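Pradovus P2 Finger Pads (set of 2), and a word about the old ones

Hi, Tania Mollah here. I look after the gripper parts at Pradovus, and I wrote this page myself because a bunch of you have emailed me about pads coming loose. Yes, it was us. The first P2 pads had a problem and the ones we ship now are different, so please read this before you order (or before you run another shift on the old ones!).

What went wrong: the rubber face on the old pad was glued to a flat metal back. After a lot of picks the glue let go at the tip, the face peeled back a little, and the arm would carry an object fine and then drop it on the way down. The nasty part is that the grip sensor still said "holding." Mansa Bonsu had one let go at Birwood with a glass jar in it, and she was the first to send us the pad back in a bag. Thank you, Mansa, and sorry about the jar.

We pulled 38 pads out of stock and ran them on ordinary tabletop stuff, the kind of things people ask these arms to move all day.
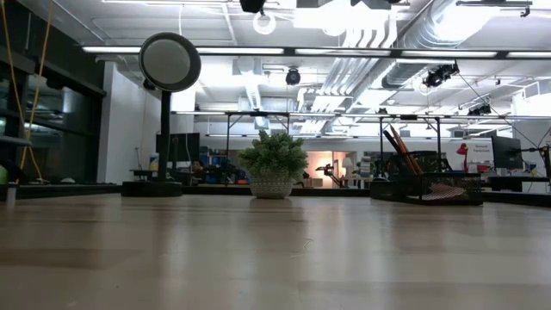 Out of those 38, 5 peeled before 200 picks, which is way too many for a part we were selling as long-life. Smooth, heavy things were the worst, and anything with a narrow stem came close behind, since the arm squeezes right at the tip where the glue was weakest. Igor Szewczyk redid the back plate with a lip and two small screws, so the face is now held on even if the glue quits completely.

How to tell which pads you have: look at the side. Screws mean new. No screws mean old, so stop the arm, take them off and write to me. Replacements are free and you don't need your receipt. Please don't re-glue them! I tried it on my own bench and it held for one afternoon.

Fits: P2 and P2 Wide. Doesn't fit the older Thambiah mount, sorry.
In the box: 2 pads, 4 mounting bolts, hex key.
After fitting: run the grip calibration again, the new pads are a hair thicker.

Page updated April 28, 2026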